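Stiltona 2 is coming, and you might be playing the landlord

24/04/2018

I've been badgering the people at Escobedo for months about a follow-up to Stiltona, so you can imagine how I felt when a newsletter landed in my inbox last night with a great big number 2 at the top of it. It's happening! The little cheese-rolling puzzler that ate most of my summer is getting a proper sequel, and it's headed for phones and tablets first, with a desktop version "when it's ready" (we all know what that means).

If you missed the first one, you rolled a wheel of cheese down a hillside town, dodging cats, prams and one very cranky landlord called Skodton. There were 98 levels, and I've finished every one of them except the windmill, which I maintain is broken. My sister got through it on her second go and has been unbearable ever since.

The big news is that Skodton is now a playable character. Escobedo's designer Guadalupe Arriaga writes in the newsletter that the team kept getting mail from players who felt sorry for him, what with his front door getting flattened every few levels, so half of the new game is told from his side. You'll be setting up the fences, letting the cats out and generally trying to stop the cheese before it gets to the bottom of the hill. I love this idea. I was always a bit on his side, to be fair, he only wanted a quiet street.

The controls are changing too. The old tilt steering is still in there as an option, but the default is now a swipe, and you can draw a curve for the wheel to follow as long as you've got butter left in the meter. I had a quick go of an early build at a pub meet-up back in March and it felt pretty good, though my thumb kept covering the cat I was meant to be avoiding. I passed that on. I'm told I wasn't the first.

As for what it'll cost, the base game will be free with the first 30 levels unlocked, and the rest comes as a single purchase. No energy timers, no waiting around for your cheese to ripen, no gems. There is a coin shop for hats and paint colours, and everybody who still has a save file from the original gets 500 coins to start with. So don't delete it! If you've changed phones, you'll want to link your save to an Arkbridge account before the new one comes out, and it's in the settings menu under the little bridge symbol. Mine took two tries and a restart, but all my wheels came across, even the ugly purple one. 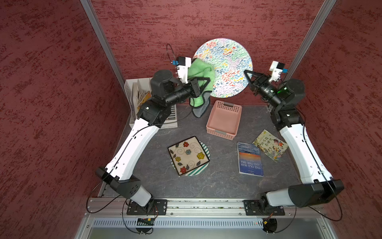

Two arms over a dark grey tabletop, with red walls behind.

There's no release date yet. The newsletter says "later this year", and Guadalupe was careful not to go any further than that when I emailed her this morning. She did tell me the soundtrack is finished, that the accordion is back, and that the windmill level has been rebuilt from scratch for the sequel. I asked if that meant the old one was broken. She sent me a smiley face.

Sign-ups for the test version open on Escobedo's site next week, Android only to begin with. I've already set an alarm on my phone, and I'll post my first impressions as soon as they let me in.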